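Korard household spending diary data

README, version 3

Spending diaries kept by households in Istham and Truddale, typed up and cleaned enough to use. One row per purchase. Please read the part on missing values before you average anything, it will save you an afternoon.

Maintained by Calum Buchanan. The old notes file is gone, everything that was still true in it has been moved in here.

What's in the folder

purchases.csv — the main table
households.csv — one row per household
categories.csv — the category codes and what they mean
shops.csv — shop types, no shop names
changes.txt — short log of fixes between versions

All files are comma separated, UTF-8, header on the first line. Text fields are quoted, numbers are not. If you open purchases.csv in a spreadsheet program it may turn some of the household codes into dates. Import the column as text. This has bitten almost everyone who has written in.

Where it came from

Households were given a paper diary and asked to write down everything they paid for over two weeks. Groceries, bus fares, rent, the lot. A short form at the back asked who lives in the home, how the rent or mortgage is paid, and whether anyone shops outside the town.

107 households sent back a diary we could read. A few more came back blank or with the first page only and those are left out altogether. Collection started in October and ran until the printed diaries were used up.

Recruiting was by leaflet and by a table outside the Strachan building in Truddale. So not a random sample. People who keep receipts anyway are over represented, and people who work nights are hardly there. Don't use this to say what "the average household" in either town spends.

Columns in purchases.csv

household_id — code, letter plus digits, matches households.csv
day_no — day of the diary, starts at 1, not a calendar day
line_no — order the item was written on the page
item_text — what the person wrote, lightly cleaned
category — code, see categories.csv
amount — price paid for the line, in local currency, two decimals
quantity — as written, blank if nothing was written
unit — each, pack, weight, volume, other
shop_type — code, see shops.csv
paid_by — cash, card, other, unknown
flag — see below

amount is for the whole line, NOT per unit. If somebody bought four cans, amount is what the four cost together. Version 1 mixed these up. If you have results from version 1, redo them.

Columns in households.csv

household_id — as above
town — I or T
adults — number
children — number, under 16
tenure — rent, own, other
car — yes or no
shops_away — yes, no, blank
days_kept — number of diary days with at least one entry

No income column. We asked, too few answered, dropped it. Please don't write to ask for it, the answers were not kept.

Cleaning

Items were typed as written and then spelling was fixed by hand. Brand names were replaced with the plain product. Names of people and addresses were taken out and replaced with [removed]. Gifts are kept but the person they were for is gone.

Categories were assigned by two people working separately. Where they disagreed a third look was taken and the third answer stands. Most of the disagreement was between "food at home" and "food out" — a sandwich from a supermarket eaten in a parking lot, that kind of thing. The rule in the end: if it was ready to eat and bought alone, it's food out. Not perfect, but it is at least the same rule all the way thru.
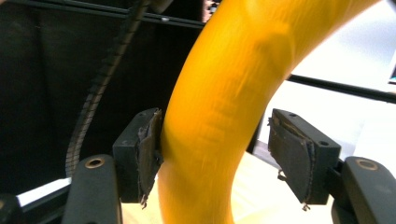
Household supplies were the other headache. Dish soap, trash bags and light bulbs are supplies. Towels and pans are furnishings. Shampoo is personal care, even when it's on the same line as the dish soap. Where one price covered a mixed line we used the category of the first thing written and set flag to M.

Flags

M — mixed line, one price for more than one kind of thing
E — amount hard to read, best guess
R — refund or return, amount is negative
L — large purchase, over 2,000
D — possible duplicate, left in
blank — nothing to report

The L rows are mostly used cars and one roof. They will wreck any mean you take. Look at the median or leave them out, and say which you did.

D rows are lines where the same item and price appear twice on one day for one household. Could be two bus fares, could be the same receipt copied twice. We can't tell, so they stay.

Missing values

Blank means not written down. Zero means the person wrote zero or "free". These are different and some software will happily merge them on import, so check.

Days with no entries are NOT in purchases.csv. A missing day could be a day with no spending or a day when the diary was left in a drawer. Use days_kept if you need a rate, and be careful with it.

Rent is missing for a good number of renting households. It often fell outside the two weeks. Do not treat as zero.

Known problems

- paid_by was added to the printed diary partway through, so the earlier households are nearly all "unknown"
- shop_type for online orders is patchy. Some people wrote the website, some wrote "delivery", some nothing
- weights are in whatever the person used, unit says "weight" but not which one. item_text sometimes helps
- the second week is thinner than the first in nearly every diary. People get tired of it
- a few Truddale diaries have day_no starting on 2. Front page lost in the wet, the numbering was left alone
- children's pocket money shows up both as money given and again as candy when it was spent. Not corrected

Good uses

Teaching, mainly. It's small, messy in ordinary ways and fits on any laptop. Works well for practicing joins, category coding, skewed amounts and how to deal with blanks. Also fine for looking at how people describe what they buy, item_text is the nicest column in there if you like that sort of thing.

Bad uses

Price comparisons between the towns. Estimates for any larger area. Anything that tries to work out who a household is. The towns are small and we've taken out what we could, but a large family with an unusual purchase might still be recognizable to a neighbor. If you spot a row like that, write before you do anything else and don't post it.

Terms

Free to use and share with credit to the Korard diary project. Keep this file with the data. If you change the data say so, and give your copy a different name so that people don't report your bugs to us. Publishing a table with a single household in a cell is not ok, merge the cells.

Changes since version 2

- fixed negative amounts that had lost their minus sign
- shops.csv now has a code for market stalls
- "coffee" is split into beans or ground (food at home) and cups (food out)
- item_text: removed some leftover first names
- tenure values are lower case throughout
- this README rewritten, the column list was out of date

Still to do

Scan check on the E rows. A proper list of units. Somebody asked for a version with a column for receipts attached yes/no, which is possible from the paper but slow. No date for it.

Contact

Questions and corrections to Calum Buchanan thru the project page. Give the household_id and line_no if it's about a row, otherwise it takes forever to find. Replies are quicker in the morning.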